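Sunglasses FAQ

I get a lot of the same emails about sunglasses, so I finally put my answers on one page. I'm not an eye doctor, just a person who has bought way too many pairs!

Do darker lenses protect you better?
Nope. Dark is only dark. What you want is a label that says UV400 or 100% UV protection – my palest pair has it and my old black gas station ones never did.

Are polarized lenses worth the extra money?
For driving and lake days, yes, I love mine. They do make some phone and dashboard screens look weird, so try them in the car before you toss the receipt.

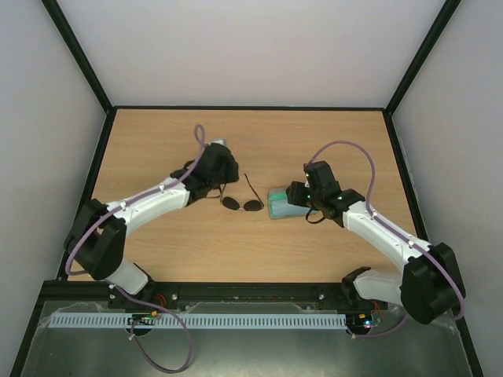 How do you clean yours?
Lukewarm water, one drop of dish soap, then a soft cloth. Please don't use your shirt (I did for years, and my favorite Kolev pair has the scratches to prove it). Paper towels are just as bad.

Do I need a hard case?
If they live in a bag, get one. My friend Lejla Atanasov sat on 2 pairs in one June and she's a case person now.

Mine slide down my nose. Help?
Most optical shops will bend the arms a little for you, often for free. The shop in Plerside did mine in under five minutes.

Can I leave them in the car?
I wouldn't in summer – heat can warp the frames and mess up the coatings.

Related
Reading Glasses FAQ
My Beach Bag List
Hats That Fit Big Heads
Nesrin Gökçe on Picking Frames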